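Open day at Erwood – quick notes before I forget

Back from the Stirkitz open day at the Erwood hall, 95 of us squeezed in and the coffee ran out by 10. Worth the drive tho. Main draw was the hand demo – metal fingers, black tips, black sleeve, working round a white frame with a blue bracket and a screwdriver.
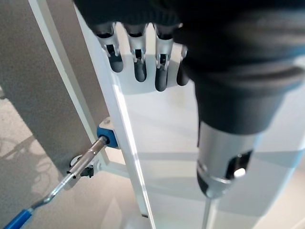 Two sessions, morning one was packed so go early next time. Petkov had the stand next door, mostly grippers and cable kits, prices from 440. Didnt get round all of it.

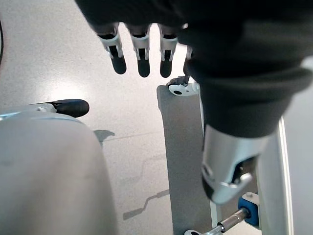
Talk at 2 was on the Iltelness project. 3000 hours of bench time so far, more planned for the spring. Good questions from the floor, sound system not so good. Slides to follow when they send them. Next open day is in October – sign up at the front desk, parking is round the back.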